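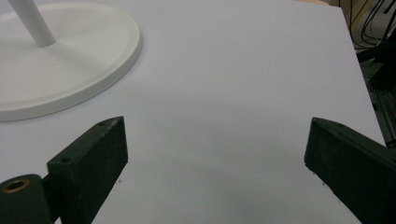 Page last changed: September

Feeding and housing a visiting dance group: tips for host kitchens

Host families for the Trenia dance and music week get the same few questions every year, so the answers are kept on this page. It covers the kitchen, costumes and shoes. Bus times and the parade route are on the notice sent out with your host pack.

Breakfast
Dancers leave early and eat a lot. Put bread, boiled eggs, fruit and yoghurt out the night before, with the eggs and yoghurt in the fridge on one shelf so guests can find them. Ask about allergies and meat on the first evening. Write the answers down and stick them on the fridge door.

Packed lunches
Rehearsals are in the Luo hall, where there is a kettle but no fridge. Avoid mayonnaise and soft cheese unless you have a cool bag with an ice block. Flatbreads travel better than sliced bread. Label every box with the guest's name and yours. Boxes left behind are kept in the hall kitchen until the end of the week.

Rice for a crowd
When the musicians come back to one house for supper, allow 75 g of dry rice a head for hungry people. Rinse it well. For four guests that makes 300 g, cooked in a wide pan with a tight lid. Cool any leftovers quickly, get them into the fridge within the hour and use them the next day. 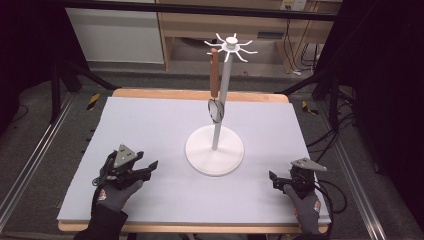 If guests want to cook a dish from home, let them have the kitchen for an evening and show them how your hob lights before you leave them to it. Ask for the shopping list a day ahead. The Pakton market has most spices and closes at 3 in the afternoon.

Costumes
Do not machine wash anything embroidered. Hang it by an open window overnight and sponge the underarms with cool water and a little plain soap, testing the dye on an inside seam first. Red thread runs more than any other colour. Iron from the back over a folded towel. Heavy skirts should be hung by the waistband with several pegs to stop them stretching.

Shoes
Stuff damp leather shoes with newspaper and change it after an hour. Keep them off radiators. Scuffed soles can be roughened with coarse sandpaper if the stage is slippery, but ask the dancer before you touch them.

Spare bedding is lent out by Citlali Ocampo at the Funalex room. Please return it washed and folded, with the pillowcases inside the duvet cover.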